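The Pallau Order

The order closing the Pallau works reached the regional office at 9 in the morning, by fax, on the ministry's second-best letterhead. It ran to four pages. The first three restated the law. The fourth gave the reason, which was particulate discharge above the permitted level, and the date from which the furnaces were to be cold.

I was the inspector for the district and had taken the readings myself. They were below the permitted level. I had filed them in November with the usual form, and the form had been stamped and returned.

I compared the two sets of figures. The ministry's table used the instrument at Brendevel, which stands downwind of a quarry and has never been assigned to Pallau. The values had been copied correctly. Only the heading had been changed.

It was known in the office that the director of Flunell, the company that owned the works, had declined to sign the President's letter on energy. Of the nine firms asked, three had declined. The other two had already received their orders.

I drafted a memorandum. It stated the location of each instrument, the distance between them and the prevailing wind. It gave no opinion. My supervisor read it standing up, asked whether there was a copy, and put it in his drawer.

The works employed 107 people, and the village of Cù, across the river, lived on their wages. I drove out with the order because service had to be made in person. The gatekeeper signed in the wrong box. I gave him a second form – the first would have been void – and he signed that correctly.

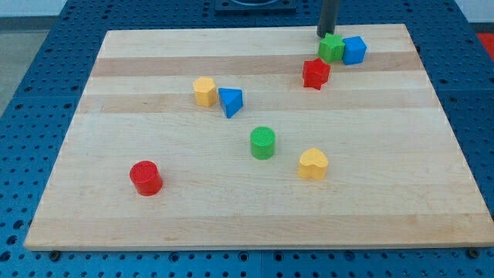
On the drive back I stopped at Brendevel and took a reading from the instrument there. It was well over the limit, as it had been all year. I entered it in the log under its proper heading and initialled the line.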